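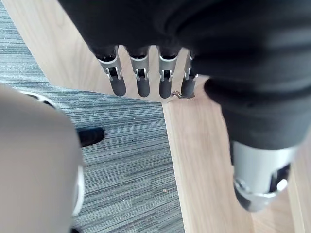
Mamta Joshi
Set-up guides, Skesten office furniture

Section 2. Storing binders in the low cabinet

This section is for the Skesten cabinet with two hinged doors and one shelf. Please finish Section 1 (leveling and fixing of the body) before you continue.

Before you start
Keep the floor in front of the doors free. You need to open both doors completely, and a bag or a chair leg in the way can pull on the hinges.

2.1 Checking the doors

1. Open the left door first, then the right door. Hold each door by its edge and do not press down on it.
2. Look at the hinges from the inside. All screws must be fully in. If one stands out, turn it by hand with a screwdriver. Do not use a power tool.
3. Close both doors slowly. The gap between them should be the same at the top and at the bottom.
4. If the gap is not even, loosen the screws of the upper hinge a little, move the door, and tighten again. Repeat for the lower hinge.

CAUTION: Keep your fingers away from the hinge side when another person closes the door.

2.2 Loading the shelf

1. Put small metal parts such as clips in a box with a lid before you load the binders. They scratch the veneer when a binder slides over them.
2. Lay the binders flat, one beside the other. Do not stack them higher than the edge of the hinge, or the door will touch them.
3. Turn the label to the side where you will read it. Most people look down into this cabinet from a standing position – so test it standing, not on your knees.
4. Push loose pages back inside the cover.
5. Close the doors. If you feel resistance, open again and move the binder which is nearest to the front.

NOTE: The maximum load of the shelf is 11 kg, spread over the whole width. Do not put all the weight in the middle.

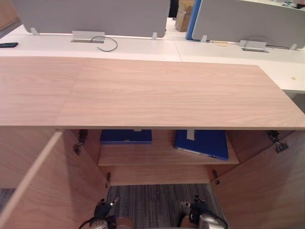 Whitelaw wrote to us in June that in his office the binders lie with the labels toward the back wall, and every time a person must take out both to find the right one. He asked us to put the point about labels in the guide, and also to say that a short label is better than a long one, as the top panel hides a part of it. Both remarks are good, and I have kept them.

2.3 Care

Wipe the panel and the doors with a soft cloth, along the grain. Use clear water only. Dry at once.

After 50 days of use, check the hinge screws again as in 2.1. Later, one time per year is enough.

For spare hinges, write the part name and the side (left or right) in your order.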